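February 19, 2019

Hi Beverley,

You asked for a page or two on how the drawing room is coming along, so I've made a pot of coffee and I'm going to try to get it all down before the afternoon class comes in. The short version is that the room is in use, the pencils are mostly sorted, and we have $524 of the Bramwell grant still to spend. The long version follows – sorry in advance!

## The room

When I last wrote, we were still arguing about which room at Narkholm we'd end up with. We got the one at the back, which I'd been hoping for all along, even though it has the smaller windows. It's quieter than the front room and it has a sink (cold tap only, and it bangs when you turn it off, but it's a sink). Takeshi and I spent most of the first two weekends just taking things out of it. There were three dead printers in there, a stack of folding chairs with no seats, and a roll of carpet that took both of us and a lot of bad language to get down the stairs.

The wooden tables were the big decision. I know the budget you approved had new ones in it, with the tilting tops. We didn't buy them. The old ones cleaned up so much better than I expected that it seemed silly, and once there's something smooth and white on top you can draw on them all day without the grain coming through your line. Takeshi sanded down the worst corners. I'd like to move that money over to paper and storage, if you're happy with that, and I've put a note about it further down so it doesn't get lost.

## Pencils

You'll remember that Zokden offered us their leftover stock. I said yes without asking how much it was, and then a van turned up. We counted 1,574 pencils over several evenings, which I'm only telling you because your form has a box for it. They came in every grade from 6H to 8B, all jumbled together, and a lot of them had lost the printing on the side, so the only way to know what you had was to try it on a scrap of paper and compare.

So that's what we've been doing. Anything very hard goes in one place, anything soft in another, and the middle ones (which is most of them, and what beginners want anyway) go in the jars by the door. We gave up on separate jars for each grade after the first week. People just put the pencil back in whichever jar was closest, me included. Two-compartment boxes have worked much better – there are only two ways to get it wrong.

Sharpening has taken longer than I planned for. The crank sharpener we bought chews up the softer pencils, so those get done by hand with a knife, and only Takeshi has the patience. I've ordered a better sharpener and it should be here before your visit. It was $38 and it's in the January receipts.

## Paper

We've gone through 109 pads since we opened the doors. That's more than I put in the plan, and I want to be upfront about why. I'd figured on one pad per person per course, but the Saturday people draw fast and big, and I never want to be the one telling somebody to use the other side. We've since changed how we do it. The warm-up pages now go on the cheap stuff from the end of the roll, and the decent white paper comes out after the break. It's helped a lot, though I won't have a real number for you until we've done a full course that way.

The Beron paper you suggested is lovely, by the way. Heavy enough that you can erase three or four times before it starts to fuzz. It's also twice the price of what we had, so I've kept it for the last session of each course, when people are making something they want to take home.

## Classes

We're running two courses right now. Tuesday afternoons are the beginners, who are mostly retired and mostly there for the company, and they've gotten really good at hands and shoes. Saturday mornings are mixed ages. I do the Tuesdays and Takeshi does the Saturdays, and we swap when one of us is worn out.

The exercise that's gone over best is also the simplest one. You stand a pencil upright on a plain white sheet and you draw it, and then you draw its shadow, and then you move the lamp and do it again. I was worried it would bore people to tears, but there was a full forty minutes last week where the only sound was the heater. One woman did eleven versions and asked if she could keep going at home!

The one that flopped was the big group drawing. Everybody was polite about everybody else's corner and left a huge gap in the middle. We may try it again with charcoal, when people are feeling braver.

## Setting out the tables

We try to keep the tables as bare as we can. White on top of the wood and a pencil is plenty to be getting on with. I used to put out erasers, rulers, rags, the lot, and people would spend the first ten minutes rearranging it.
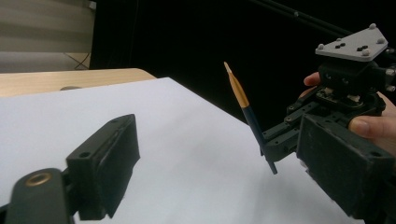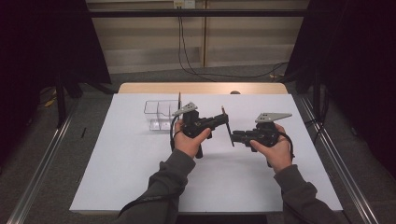 Page 2

The clear box standing at the far left of the table in the second picture is the kind with the divider I was talking about, with the two compartments and an open top. I'd like to get more of those out of the remaining money. They're easy to see into from any side, and they wipe clean, which matters with all the graphite dust around here.

## Money

Most of it is in the spreadsheet, so just the parts that need a yes or no from you:

- Moving the table money over to paper and storage. I'd like to do this before the next paper order goes in.
- Spending part of the $524 on more divided boxes and a second lamp. The one we have gets passed around like the last slice of pizza.
- Holding the rest back for the spring course, in case the Saturday group grows again.

The sink repair isn't on here. Narkholm has agreed to cover it as part of the building, and I have that in writing.

## What's next

We start a new beginners' course in April, and I already have a list of names for it. Takeshi would like to add an evening class for people who work during the day. I'm all for it, but the heating goes off at six and we'd need to sort that out with the building first. I'll let you know what they say.

We'd also like to hang some of the work in the hallway. There's a long wall with decent light and nothing on it except a fire notice. I've asked about hooks.

If you can make it down, Tuesdays after two are best, and you're very welcome to sit in and draw. Beverley Cropper gets a reserved seat by the heater, I've already told Takeshi. Park behind the building, as the front spaces are all permit now.

Talk soon. Receipts for January are in the same folder as last time, and February's will go in there once the paper invoice comes through.

P.S. Takeshi Sugiyama needs to be added as a second contact on the grant – could you send me whatever form that takes?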